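九月换季：公寓大扫除图集

首页 > 生活 > 图集

Arrieta 公寓三楼每年九月大扫除一回。名义上是换季，主要原因是暑假里合租的人轮流出门，谁都觉得地板归还没走的那位管，还没走的那位又觉得自己马上也要走了。等大家陆续回来，在玄关换拖鞋的时候，脚底会发出一种很轻的沙沙声，于是群里有人发了一个扫帚的表情，没有人回复，但大家都看见了。

今年的分工表是 Olga Esteban 排的，贴在冰箱门上，用了两种颜色的笔。Kai Wiegand 分到窗户，Lucía Quintana 分到厨房，我分到的是“地面（全部）”。括号里那两个字写得比别的字小一些，我是贴出来第二天才看到的。

先说规矩，方便以后搬进来的人查阅：从上往下打扫，先擦柜顶，再擦台面，最后才轮到地。去年顺序反了，我拖完走廊，Kai 踩着凳子把吊灯罩取下来抖了抖。灯罩里攒着好几代飞蛾，全数落在我刚收拾好的那一段。今年他答应把灯罩拿到阳台去抖，并且确实拿过去了，只是阳台的门开着，风往屋里吹。

地面分两遍。第一遍干推，用平板的除尘拖把，把头发、猫毛、面包屑和来历不明的小纸片归拢到一处；第二遍才上水。很多人想跳过第一遍，直接拿湿拖把上阵，结果就是头发贴在砖上，像有人用很细的毛笔写了一封信。要跳过也可以，请自己去读那封信。

干推的要领是慢，拖把头尽量贴着地走，别抬。一抬，前面攒下的灰就散了，散在哪里全看天意。转弯的时候靠手腕带一下，让连接头自己去拐，人不必跟着绕圈。我刚搬来那会儿不懂，拖一个四方的小厅，硬是走出了跳华尔兹的步数。
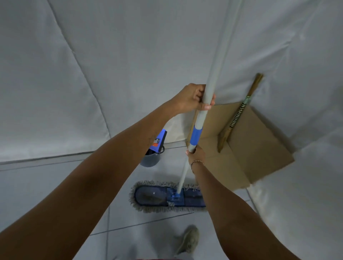 瓷砖地，除尘拖把。海军蓝的布垫镶一圈浅灰线圈毛边，左边那块颜色已经磨浅了。后面的深灰小桶负责陪同。

关于布垫上磨浅的那一块，楼里有过不同意见。Lucía 认为该换新的，Olga 认为布垫又不上桌吃饭，能推灰就行。我个人倾向 Olga，毕竟去商店换布垫的人多半也是“地面（全部）”。垫子上沾的那点碎屑同理，除尘拖把干干净净才可疑，说明它一整天都在墙角休息。

杆子上那圈蓝套，我一向拿来当记号：一只手放在蓝圈下面，另一只手往上隔开一段，肩膀就不用耸着。两只手挨得太近，推不了几下腰先有意见。个子高的人请把上面那只手再往上挪，Kai 不信这一条，拖完厨房门口那一小段就去沙发上躺着了，说是在等地面通风。

说到厨房，Lucía 那边的进度一直很体面。她把调料瓶全部请下架子，按保质期排队，其中有一瓶肉桂粉比我们所有人的租约都老。开会讨论它的去留花了 12 分钟，比擦灶台的时间还长。最后的决定是留下，理由是“万一”。于是它又回到了架子最里面，去等下一个九月。

冰箱下面照例有收获。今年清出来的东西有：一颗干得可以当弹珠的葡萄，一张超市小票，一只夹面包袋的夹子，还有 Olga 从春天找到现在的耳环。她很高兴，接着问另一只在哪里。我告诉她，地面部分到此为止，家具内部属于别的部门。

走廊最考验人。它不宽，两边又都是房门，每扇门后面都有人在打扫自己的房间，并且每个人都会把自己房间的灰扫到门口，再礼貌地把门关上。我从东头推到西头，回头一看，东头又多出一小堆。这样来回了几趟，我在群里发了一条措辞温和的通知：私人灰尘请自行处理。Palesa Makhubela 回了一个竖起的大拇指，她门口那堆是最大的。

上水那一遍没有什么可讲的，拧干、拧干、再拧干。水多了，砖缝会发暗，走过的人还会在上面签名，鞋码都看得清。从房间最里面往门口退着拖，退之前先看一眼手机、水杯和眼镜有没有落在里面。我每年都看，每年都会落下一样，今年是水杯。它在窗台上站了一下午，我在门口看着它，挺渴的。

猫没有列入分工表，但是全程参与。干推时它追拖把头，上水时它坐在唯一没有拖的那块砖上，神情像是来验收的。等地面差不多能走人了，它横穿小厅，跳上沙发，躺在 Kai 旁边。两位都很累。

收尾请注意几件事。布垫取下来先到室外抖，抖完再洗，和抹布分开，别跟白衬衫一起进洗衣机，这一条是为 Welington Guerra 写的。他那件衬衫后来成了一种很难形容的蓝灰色，他坚持说本来就是这个颜色，穿去面试，还面上了。线圈毛边里缠的头发用旧梳子顺一遍就能下来，别用剪刀，剪断一根，旁边的也跟着松。杆子靠墙放要放稳，半夜倒下来的动静足够让一层楼的人都起来看看。小桶倒空了再收，桶里别存东西，去年有人在里面放了半袋洋葱，至今没人承认。

傍晚六点多，Olga 拿着笔到冰箱门前逐项打钩。窗户打了钩，厨房打了钩，地面她犹豫了一下，弯腰看了看鞋柜底下，又直起来，画了半个钩。我问剩下的半个什么时候给，她说等鞋柜挪开再说。鞋柜里有 9 双鞋是 Palesa 的，要挪得先和她商量。

晚饭是大家凑钱叫的外卖，吃的是饺子和一大份炒面，谁也不愿意弄脏 Lucía 刚擦过的灶台。我们围着茶几坐在地上吃，地上确实很干净，坐着心里有点得意。然后 Welington 开了一包芝麻饼干。

明年的分工表据说会抽签决定，签由 Olga 来做。我已经申请了窗户。

评论

Palesa Makhubela：门口那堆有一半是从走廊吹进来的，请更正。

Kai Wiegand：沙发上那段我是在通风。

Lucía Quintana：肉桂粉我昨天用了，味道像铅笔。大家不要告诉 Olga，她吃了两块苹果派。

Olga Esteban：我看得到评论区。另外鞋柜后面找到另一只耳环了，地面补半个钩。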